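Water bill way up but I can't find a leak anywhere, what am I missing?

Posted by Kjell Strand in Home & Yard > Plumbing

Hi all, long-time reader, first time asking for anything. We live in Wevaswood, on the older side past the school, and our water comes from Desasa like everyone else's here.

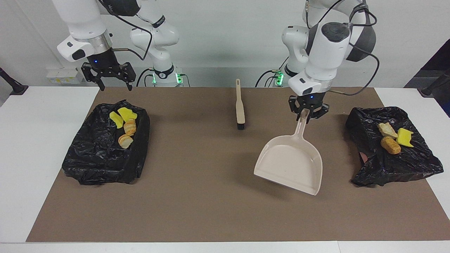
So the bill for September came and we used some 2,000 gallons more than the month before. Same two adults, same kid, same dog. No pool, no guests, and I'd already quit watering the lawn (it was dead by then anyway). My first thought was that they'd read the meter wrong, so I called, and the very nice lady on the phone said no, the reading was good, and had I checked my toilets.

Yes, I've checked my toilets! I took the lids off and looked. No water running over the top of the tube in either one, no hissing. I've been under the kitchen sink with a flashlight, under both bathroom sinks, behind the washer, and I crawled around the water heater in the garage. Everything was bone dry. There's an outside faucet on the north wall that drips a little when you first shut it off, and then it quits.

I went out to the meter box by the curb too and got the lid up with a screwdriver (hello, spiders). It has a dial with a sweep hand, a row of numbers and a tiny red triangle thing. I looked at it for a minute or so and the triangle wasn't moving. Then that night around bedtime I looked again and I could swear it was turning, but it was dark and my wife was yelling out the window asking what I was doing in the yard in my slippers.

The house is slab, built in the seventies, copper as far as I know. The line from the meter to the house is the original one and I've never seen it. What scares me is the idea of somebody digging up the driveway. A neighbor had that done and he still talks about it.

Is there a way to narrow this down before I start paying people? I'm fairly handy, I can change a faucet, but I've never soldered anything. Also we have a water softener that came with the house and I know nothing about it except that it eats salt.

Loïc Fleury
(marked as accepted by Kjell Strand)

Okay first, breathe, you're probably nowhere near digging up a driveway. A leak that comes and goes at the meter is nearly always something inside that's filling and stopping and filling again. A broken pipe under the yard doesn't take breaks. If that little triangle ever sits dead still for several minutes with nothing running, your buried line is most likely fine.

One minute of staring isn't long enough, though. Do it over again like this. Pick a time when everybody's going to be out or asleep. Make sure the ice maker is off (people forget the ice maker!) and the softener isn't about to do its thing. Go write down every digit on the meter, including the position of the sweep hand. Mine read 1,567 and a bit the night I did this, and I still have the envelope I wrote it on. Don't run or flush anything. Come back in two hours and read it again.

If it's changed, find the main shutoff where the line comes into the house. Close it and do the whole thing over. If the meter still moves with the house shut off, then it's between the meter and the house, and I'm sorry. If it stops, the leak is indoors and you've ruled out the expensive half of your worries for the price of a wasted evening. Do be gentle with that valve if it's original. If it feels like it's going to snap, stop and get someone to swap it before you do anything else.

Now the toilets. Looking in the tank only catches a bad fill valve, where the water goes over the top of the tube. It doesn't catch a bad flapper, because that leaks out the bottom down into the bowl and you won't see or hear a thing. Food coloring is what you want. Put enough in the tank to make it good and dark, don't flush, wait half an hour, and go look in the bowl. Any color in there and the flapper's leaking. Use blue or green if you can. I used yellow once like an idiot.

Do the dye test on both toilets, and do it twice. Flappers can seat fine one time and crooked the next, depending on how the chain falls. Mine was exactly that: the chain was a couple of links too long and every so often it got pinched underneath. It'd leak all night, then the next flush would knock it loose and it would behave for days. I must have taken that lid off a dozen times and seen nothing wrong.

A new flapper costs next to nothing. Take the old one to the store with you in a baggie, since there are at least two sizes and they all look alike on the hook. Turn off the little valve behind the toilet, flush, unhook the old one from the ears on the tube, hook the new one on, and leave a little slack in the chain (just a little!). While you're down there run your finger around the seat where it lands. If it's crusty, clean it up with one of those green scrub pads. Skip the drop-in bleach tablets from now on, they turn the rubber to licorice.

If both toilets pass, go look at the softener, and this is the part I'd put my second dollar on. It rinses itself on a timer, usually in the middle of the night, and the rinse water goes down a drain hose. If the valve sticks, it just keeps on rinsing. Find that hose and see where it ends, a floor drain or laundry standpipe most likely, and check whether there's water coming out during the day when there shouldn't be. There'll also be a bypass on the back, either a lever or a push-pull knob. Put it in bypass for a couple of days and see what the meter says. Your water will feel different in the shower but it won't hurt anything.

Let us know what you find, I'm weirdly invested now.

pattyo_trernberg

I'm over in Trernberg and we had the same thing. Ours was the toilet. It was 16 years old and I just got a new one. Bill went back down. I'd get a new toilet.

Also call the water company and ask if they do a leak credit. Ours does but you have to send in the receipt for the repair, so keep the receipt!!

slowdrip

I agree with the flapper advice, but I'd add the outside stuff. You said the lawn's dead and you quit watering, but do you have an irrigation system or do you drag a hose around? If there are zone valves in the ground, one of them can weep all month long and the low corner of the yard just looks a little greener than the rest. Walk it in the morning with old shoes on. Squishy spots are your clue. Shut the irrigation off at its own valve (ours is next to the backflow gizmo) and take another meter reading.

For that north wall faucet, the dribble after you shut it off is normal if it's a frost-free one, it's only the pipe draining out. If you're not sure, stick a 5 gallon bucket under it overnight. An inch in the bottom isn't your problem. If it's full, well.

Slab houses do get hot water leaks under the floor sometimes. Walk around in your socks and feel for a warm patch, mostly in the hall and by the kitchen. Listen to the water heater as well, and if it's firing up at odd hours when nobody's used any hot water, that would make me suspicious. I'd do all of the free stuff first.

If you do end up needing somebody, we used Mykhailiuk for ours. They came with listening gear and marked the spot with tape, and they charged for the finding and the fixing separately, so ask about that up front. I liked them fine. They were late.

Kjell Strand

Update for anyone who lands on this page with the same problem. I did the two-hour thing while my wife and the kid were at her mother's. The meter moved. Shut off the main (it turned, thank goodness, with some language) and the meter stopped. So it's in the house and my driveway gets to live.

Dye test on the hall toilet was clean both times. The one off our bedroom was clean the first time and then bright blue the second. I about cheered! The flapper was all warped on one side and left black gunk on my hands that took two days to wash off. And yes, Loïc, the tablets. We'd been using the tablets.

I got the wrong size first and had to go back to the store. The new one's in now and the meter didn't budge overnight. I haven't touched the softener yet but I did find the hose, and it goes to the laundry drain and it was dry when I looked in the afternoon. I put it on my list. No irrigation here, slowdrip, just the hose.

I sent Desasa an email asking about the credit. The receipt is for one flapper, well, two, counting the wrong one.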